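Deposit withheld on a holiday flat in Tendelholm: is a "linen and readiness fee" a real thing?

Posted in Holiday Lets and Short Stays, 2022-02-01

Merike Juška

We rented a flat in Tendelholm for 15 nights in November, booked through Iltari, who seem to act for half the owners on that stretch of coast. The rent was 1,751 euros, paid up front, plus a deposit of 451 euros to be returned "promptly after departure". I have now learned that promptly is a flexible word.

After several emails I've had a reply saying that the whole deposit has gone on a "linen and readiness fee". No breakdown. I asked what had been readied and was told the flat. I asked whether something had been damaged and was told no, it was left in very good order, thank you for being such considerate guests. So we were considerate to the tune of 451 euros.

The booking conditions mention linen exactly once, to say that it's included. Readiness doesn't come up at all. There is a line saying "local charges may apply", which my husband thinks covers them and I think covers a tourist tax, which we paid separately in cash to a man with a receipt book.

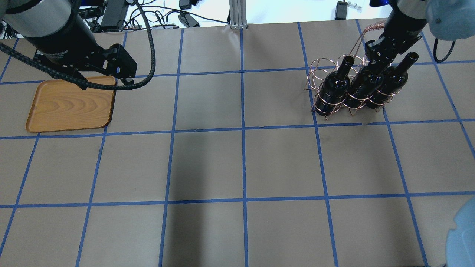 I should add that we did leave two days early, because the heating had opinions. We told Iltari by email and they said that was fine. I didn't ask for those nights back and wasn't going to, though I'm warming to the idea, which is more than the flat ever did.

What I'd like to know is whether anyone has had this fee from them and got it back, and whether I should be arguing with the agency or with the owner. The owner's name on the contract is a Mr Dierckx. He has never answered anything. I paid by credit card, if that helps.

livov_regular

same thing happened to my sister in Livov, different agency. she left them a bad review and they gave her half. then they asked her to take the review down and she did and never saw the other half. so don't do that bit

also check your junk mail, sometimes they send a breakdown and it goes in there

Josefina Carrasco

I let out a flat myself (not in Tendelholm, and not through Iltari, so put the pitchforks down) and I can tell you how this looks from the other side of the key safe.

A deposit is there to cover damage, missing items or unpaid bills. Getting a flat ready for the next guest is the cost of being in business. If an owner wants to charge for it, fine, plenty of us do, but it goes in the price or on the list of extras before you book, and it has a number next to it. A fee that happens to come to precisely the same sum as the deposit is a remarkable coincidence and I'd say so in writing.

Start with the contract and see who it says is holding the deposit. It's often buried near the end, after the paragraph about sand in the shower. If the agency holds it, argue with the agency. If it says the owner does, write to both in the same email so that neither can tell you to ask the other. They'll still try.

Keep the email short. Give the booking reference, the dates, the sum, the line that says linen is included, and their own message saying the flat was left in good order. That last one is the best thing you've got. Ask for an itemised list of charges and the clause they rely on, and give them a date to pay by. Leave the heating out of it for now. I know it's tempting, but once there are two complaints in one email they will answer the easier one at great length.

If the date goes by, ring your card company and ask about disputing the charge. Do it soon, as there are time limits and they vary from one card to another. They will want the contract and the whole chain of emails, so save those somewhere other than the booking site. Accounts have a way of going quiet once there's a quarrel.

As for "local charges may apply", your husband is being generous. I would expect that to mean tourist tax, and you have a receipt for yours. You did keep the receipt?

Merike Juška

Thank you, this is very useful. The contract says the agency holds the deposit "on behalf of the owner", so I've written to both and left out the heating, with some effort. The receipt was in the pocket of a coat that has since been through the wash. It's legible if you already know what it says.

Nothing in the junk mail except an offer from Iltari of a discount on our next stay.

deckchair_dan

Is the discount any good? Asking as we're looking at Tendelholm for next year.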